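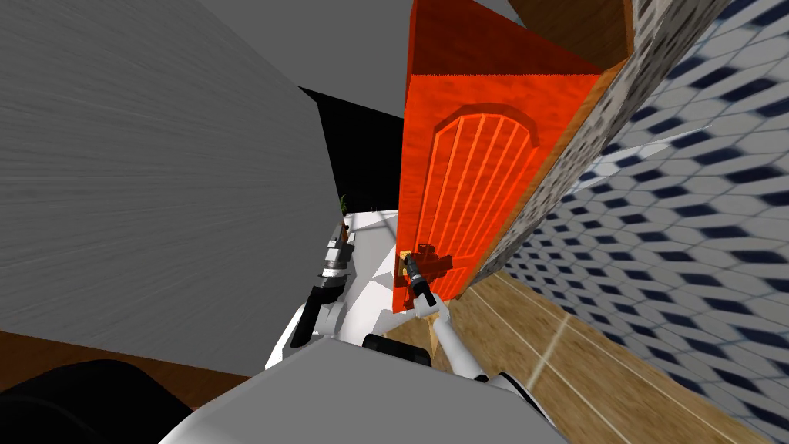
The Settlement at Number 40

Vasilis Yordanov measured houses that were sinking. He used a water level, a steel rule and a notebook with numbered pages, and he wrote each reading twice, once in the column for the reading and once in the column for the check. The two columns were never allowed to be copied from each other. He had learned this from Busby, who ran the office before him and who had once found a church moving uphill on paper for six years.

The house at number 40 belonged to the Villca family. It stood over the old Prekance salt workings, which had been flooded, pumped out and flooded again. The first survey gave the northeast corner a drop of 13 millimeters. The rest of the house had not moved. Yordanov fixed a brass pin in each corner, entered the heights and told Mrs. Villca that he would come back in January.

She asked what she should do until then.

"Keep a record of the doors," he said. "Which ones stick, and on what date."

A door is a fair instrument if nobody planes it. The gap along the head closes on one side before a crack shows in the plaster, and the latch goes out of line with the strike soon after. Yordanov explained this at the kitchen table, with a drawing. 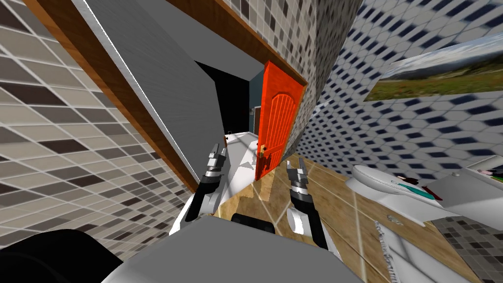 Mrs. Villca took the instruction seriously. Her record ran to 11 pages. She had listed every door in the house, given each a letter, and noted the force needed to open it on a scale of her own, from "a finger" to "shoulder." Beside some entries she had added the weather. Beside others she had added remarks about her husband, who had gone to work on the pumps at Grirkov and had not said when he would return.

Yordanov read it in the car with the heater on. Door C had gone from a finger to a hand in the week of the heavy rain, and had stayed there. Door F had not changed. Door A, the front door, was entered as "shoulder" on one evening only, and as "a finger" the next morning. He put a small query against that line. A frame does not rack and recover overnight.

He took the heights again. The northeast corner had dropped a further two millimeters, within the range he expected. He checked the front door himself. It swung freely, and the gap at the head was even from end to end.

"This one," he said, and showed her the line.

She looked at it for some time. "That was the evening he telephoned," she said. "Leave it in."

The rules of the office allowed a doubtful reading to be struck out with a single line, initialed, so that the figure underneath could still be read. Yordanov uncapped his pen, then capped it again. He went out to the car and wrote up the report on his knee.
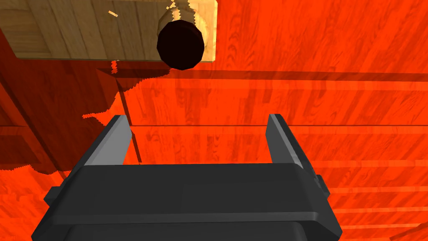

PREKANCE, November 21, 2021

Third visit. All four pins found and undamaged. Northeast corner stable since last reading. Door record continued by the owner and attached in full, 116 entries. One entry for door A is not explained by movement of the structure. Retained at the owner's request.

Recommended interval to next visit: one year.

He signed it and put the carbon in the folder. There was a second sheet in the folder, which he had not asked for. Mrs. Villca had started a record of the drawers.
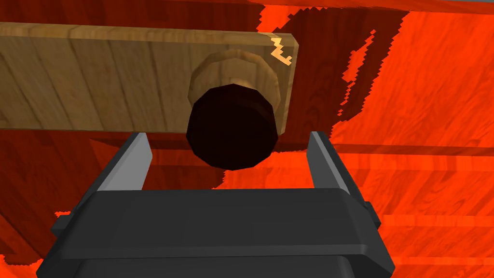

He went through it with the same care as the first. A drawer tells a surveyor very little - it hangs in its own carcass, and the carcass can lean a good way before the runners bind. He knew this and she probably did too. The entries were in ink, evenly spaced, with a column for the reading and a column for the check. The two columns differed here and there, by small amounts, in the way that honest columns do.

He numbered the sheet, wrote "received" at the top and filed it behind the report.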